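《双臂仿真操作规范》修订讨论会纪要

会议时间：11月，下午两点开始
会议方式：Pisurport现场会议室，Beltstead同事线上接入
主持：Indira Salian
记录：Parvathi Kandasamy
参加：仿真组、标注组、Tivia平台维护组、规范编写组
发送：全体参会人员，抄送Pillai项目组

一、开场和上次遗留事项

Indira先过了一遍上次会议的遗留项。场景命名统一的事已经做完，旧名字在Tivia里都加了跳转，查老记录时不会断链。标注组表示这一改动帮了大忙，以前同一张台面在各人手里叫法都不一样，“石台”“高台”“岛台”混着用，现在一律写“台面块”，下面那张写“木桌”，检索一次就能出全。

操作员手册的中文版还差附录，编写组答应随本次修订一起交。手柄标定的检查表已经上线，仿真组这两周用下来反应很好，有人提议把它打印出来贴在工位上，大家都赞成（Beltstead那边其实已经贴了）。

规范草案目前是18条，本次会议的目标是把有争议的几条谈定，没有争议的直接过。主持人开场时讲，能走到逐条抠字眼这一步非常让人高兴，去年这个时候我们连“一条记录从哪一刻算开始”都没有共同的说法。

二、场景初始状态（草案第二部分）

仿真组介绍了厨房台面场景目前的摆放规则。物件在台面块上按区域随机落位，两只手臂先回到统一的准备姿态，再开始记录。争论集中在“准备姿态”该写多细。
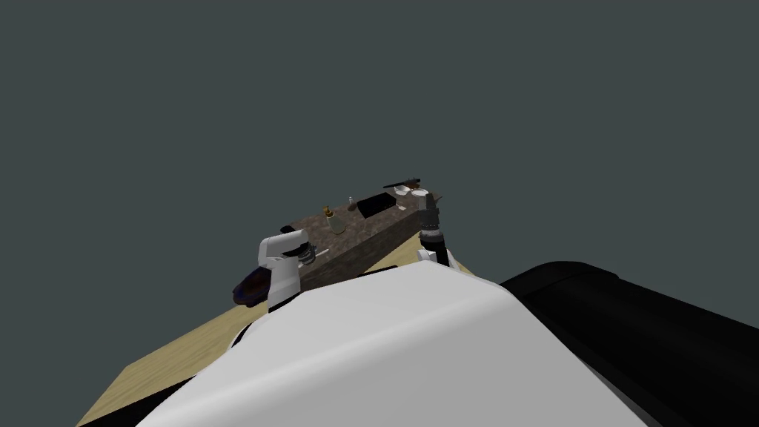 编写组的意见是写关节角度，给出容许范围，超出范围系统拒绝开始。仿真组担心太死：操作员个子、习惯都不同，手柄映射之后，准备姿态总会差一点，反复被拒很影响状态。讨论后采用了标注组提的折中办法，正文只写“两侧夹爪均已张开、未接触任何物件、末端位于木桌边缘以内”，关节角度放进附录作参考值。这个写法一念出来会议室里就有人鼓掌，确实清楚，新人读一遍就能照做。

关于物件落位，定了以下几点：
物件生成后须静置，待物理引擎稳定后再计时；
物件之间允许靠近，不允许穿插；
器皿可以贴着台面块边缘，但重心须落在台面块以内，明显要掉下去的重新生成；
任务目标物不得完全被其他物件遮住。

“明显”两个字引起了一点讨论。Parvathi问由谁判断，仿真组说可以自动算重心投影，脚本现成的，稍微改一下就能接进来。于是正文改为“重心投影落在支撑面以内”，“明显”删掉。这一条通过。

刀具的问题单独谈。草案原文是“刀具刀刃不得朝向操作侧”。有同事提出，仿真里刀不伤人，写这条有没有必要。Indira认为有必要，我们的规范迟早要用到实机上，习惯要在仿真里养成。Pillai项目组的代表非常支持，说他们的实机间早就按这个来，如果两边一致，操作员换岗时省心很多。最后保留原文，适用范围写成仿真和实机通用，锅、刀、叉类长柄物件的抓取一律从柄部进入。至于分不清是刀还是铲的细长器具，按刀处理。

三、视角与遮挡（草案第三部分）

这部分谈得最久，也最有意思。

躯干视角下机器人自身外壳会占去很大一块视野，这在评审时一直是抱怨的来源。编写组原本打算规定“自身遮挡过多的记录作废”，标注组当场反对，理由很实在：实机上的相机装在同样的位置，看到的也是同样的遮挡，全删掉等于把最像真实情况的数据扔了。仿真组补充说，手腕视角正好能补上躯干视角看不到的部分，两个视角要配对看，单独给哪一个判死刑都不公平。

大家很快同意把规则改成按“配对视角”评审，即躯干视角看不到的接触过程，手腕视角能看清就算合格。

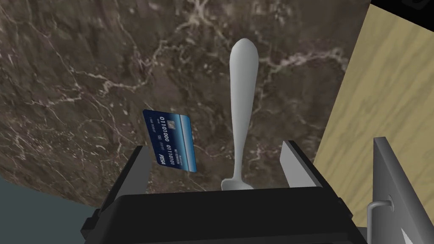 手腕视角的要求随后也一并写明。夹爪两指在张开状态下都要进入视野；目标物在接近阶段应处于两指之间或能看出正在向两指之间移动；渲染分辨率按Tivia现行设置，不另外规定。有人问纹理复杂的台面会不会干扰识别，例如大理石纹路细碎，浅色的脉络有时和细长物件挨得很近。仿真组的回答很干脆：就是要有这种纹理，材质随机化正是为了这个。规范里加一句“台面材质不作为剔除理由”。

薄片类物件（卡片、纸片、薄盖）另立一小节。它们的碰撞体薄，容易在夹取时抖动或者悬在一个说不清的位置上。决定如下：
评审时看到薄片离开支撑面，先查该时刻的接触日志；
日志显示有接触的，正常评审；
日志显示没有接触的，打“物理待查”标签，交仿真组，不由标注员判定对错。

标注组对最后一条特别满意。过去这类记录总在两个人之间来回退，现在有了去处。Parvathi还提议卡片类资产上的字样统一用占位数字，不用任何像真实账号的内容，资产库逐个检查。全体同意，由平台维护组执行。

四、评审抽查结果

标注组汇报了上一轮抽查。本轮在库记录2687条，随机抽出100条由两名评审员背对背评定，然后对照。结论是分歧大多落在“任务是否完成”上，动作是否安全、物件是否碰倒这些项目上两人基本一致。

分歧最典型的一种：操作员把小瓶放进浅盘，夹爪还没完全松开记录就停了。一位评审员认为已经放到位，另一位认为没有松手不算完成。会上很快达成一致，完成的定义写为“目标物处于目标区域、夹爪与目标物脱离接触、静止保持至记录结束”。三样都满足才算，少一样标“未完成”，不标“失败”。“失败”只留给目标物掉落或被推出可达范围的情况。

Beltstead的同事在线上问，未完成的记录要不要删。回答是不删，全部保留并打标签，训练那边想用什么自己挑。这句话请写进规范正文，字号大一点也无妨（Indira原话）。

标注组还展示了新做的对照页面，左右并排放两位评审员的意见，中间是时间轴，点哪里跳哪里。真好用，现场马上有人要链接。链接已发在群里，权限找平台维护组开。

五、双臂协同与空闲手臂（草案第四部分）

草案要求“单臂任务中另一只手臂保持静止”。仿真组反映操作员很难做到绝对静止，另外有些任务里空闲的手臂会自然地停在台面块旁边等着接应，这属于好习惯，不应扣分。

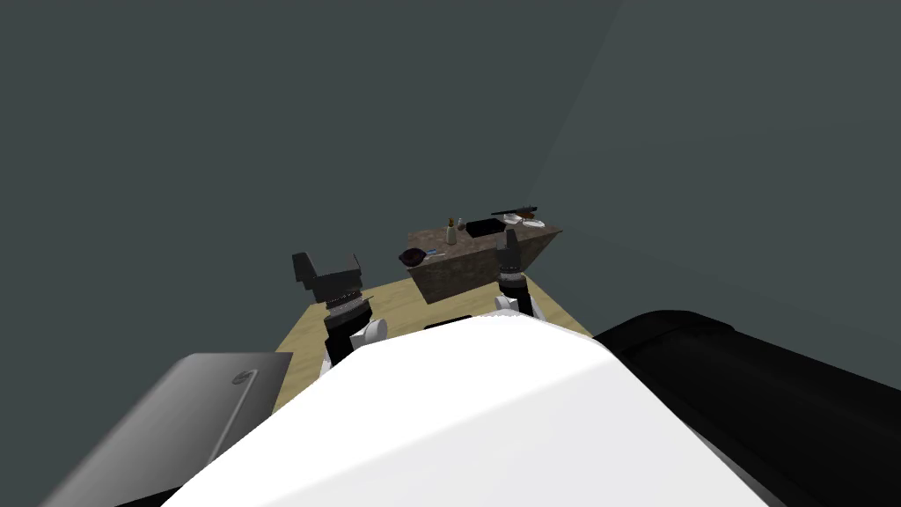

改后的条文：单臂任务中，空闲手臂可停在准备姿态或台面块一侧，不得进入另一侧夹爪的运动路径，不得接触物件。如需协助扶稳器皿，任务应登记为双臂任务，开始前在任务单上勾选，不能做到一半再改。

递接动作也谈了。交出的一侧须等接收的一侧闭合到位再松开，这是实机间的老规矩，直接搬过来。Pillai项目组愿意提供他们的递接练习单，里面把口令和节奏都写好了，新操作员练几遍就顺手，仿真组表示求之不得。

锅类带柄物件，由离柄较近的一侧抓取。柄伸向中间、两侧距离差不多时由操作员自己决定，评审不因此扣分。有同事建议再加一条优先右侧，讨论后没有采纳，左右使用本来就应当有变化。

夹爪接近台面块侧面时的最小间隙，本次没有定下数值。仿真组想先跑一轮碰撞统计，下次会议带结果来。此条暂时在草案里留空，标“待定”。

六、操作员休息与换班

编写组把这部分放在最后，结果发言反而最热烈。操作员代表提出，长时间戴头显做精细任务，越到后面手越抖，建议换班时间写进规范，不要由各组自己掌握。Indira完全赞成，并提醒各组，数据质量和人的状态是连在一起的。具体时长由编写组和操作员代表会后商量，下次会议给出建议稿。

眼睛不适、头晕时可随时停止，当前记录标“中断”，不计入个人评审统计。这一条没有人有异议，即日起执行，不等规范发布。

Parvathi提议每批任务结束后留一点时间，让操作员用一句话写下这批里最别扭的地方。上个月试过几次，收上来的东西特别有价值，浅盘边沿太滑、小碟和小碗挨得太近这类问题都是从那里看到的。会议同意作为推荐做法写入，不强制。

七、决定事项

1. 草案第二、第三、第四部分按上述意见修改，最小间隙一条待定，其余通过。
2. “完成”“未完成”“失败”“中断”“物理待查”统一为评审标签，Tivia同步更新，旧标签做映射。
3. 配对视角评审从下一批任务开始试行。
4. 刀具和长柄器具的条文，仿真和实机共用一个版本，以后修改须两边同时会签。

八、待办

编写组：整理修改稿，附录补关节参考值，连同中文版手册一起发出。
仿真组：重心投影检查接入场景生成；碰撞统计；薄片类碰撞体复查。
标注组：按新的完成定义重评本次抽查中有分歧的记录，写一页对照说明。
平台维护组：标签更新和映射；检查资产库中带字样的卡片；对照页面权限。
Pillai项目组：提供递接练习单。
Indira Salian：与Beltstead确认试行期间的评审人手。

九、其他

有同事问规范发布后能不能给外部合作方看。Indira的意见是可以，先把内部工位编号之类的内容去掉，她很希望别人也来用、来挑毛病。发布形式下次再议。

线上音频中间断过一次，第三部分开头Beltstead同事没有听全，如对配对视角的条文有补充，请直接在修改稿上批注。

下次会议地点仍在Pisurport，时间由Parvathi另行通知。请各组提前把材料放进共享目录，文件名按新规则来。

记录：Parvathi Kandasamy
审阅：Indira Salian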